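December 31, 2018
Toy pickup, two arms, last session of the year

Building is empty apart from me and Aaliyah Li, and the heat went to its holiday setting at noon. Good day for cleaning up a playroom at the speed of continental drift.

Reminder of where this stands, mostly for Yolanda Ospina, who asked in October whether the arms could tidy up after a three-year-old and has been asking ever since. The chore: toys on a table, tray on the same table, put toys in tray. A person does it while talking on the phone. We have 514 recorded attempts and a budget line of 4,000 dollars, and I have stopped dividing one by the other.

Settings carried over from the Brukden runs. Left arm holds the tray side, right arm reaches for whatever is on the right. Speed capped at the low setting until I trust the new wrist offsets. Grip force as before, except that I typed the value into the wrong field first and spent twenty minutes admiring a bug I had made myself.

Started with the animals today. Blocks are too easy on us. A block has flat sides and no opinions. An animal has legs, a tail, and a middle that is narrower than both ends, and the planner from Ivelo likes to aim for the middle of the bounding box, where on a four-legged toy there is often just air. Aaliyah's fix is to bias the grasp point upward, toward the back. Works in simulation, naturally. Everything works in simulation, including my posture.

Tray is the deep cream one. I like the plain walls for segmentation and dislike them for depth, because a smooth pale tray on a white table gives the depth camera very little to hold on to. The rim is the only part I would bet on. The left gripper's shadow falls inside it as well, and the old Amano segmentation model was fond of labeling shadows as objects. Must check whether the new one has the same hobby. If the arm ever goes in after a shadow I am keeping the video for the retirement party.

Setup at the point where I stopped to write this down, tiger and the yellow one still out, right gripper in close by the yellow one:
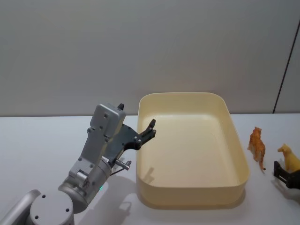

Notes on the right arm

Approach angle matters more than I wanted it to. Coming in low near the yellow toy, the fingers block a good part of it from the head view, so the tracker is guessing at the legs just when we need them. Options: come in from above, or take one clean look before the approach and then trust it. Aaliyah votes for above. I vote for the clean look, having already written the code for it, and I accept that this is not an argument.

Tiger comes second in the order. Turned away from us it presents mostly tail, and I don't want the tail taken as a handle. Added a minimum width to the grasp filter. Too strict and it rejects the legs, which is fine. Too loose and we are lifting tigers by the tail, and Yolanda will want that slide for Bestutstead.

So, can a machine do this chore yet? My answer for the Bestutstead folks: it can do it for toys it has met, on a table we wiped, with two engineers standing by to move the tray back. That is a lot of staff for one tray. I would still call it progress over last winter, when it needed the two engineers and also a broom.

To do in the new year
- Rerun the animal set with the upward bias on, then off, same start positions
- Tape marks for the tray corners, it creeps when the rim gets bumped
- Shadow test: tray with nothing in it, 100 passes, log anything the model claims to see
- Ask Ivelo about the bounding box thing again, more politely
- Find out who has the good hex keys (Aaliyah says me - will check my coat)

Arms parked, power off at the wall, log copied to the shared drive.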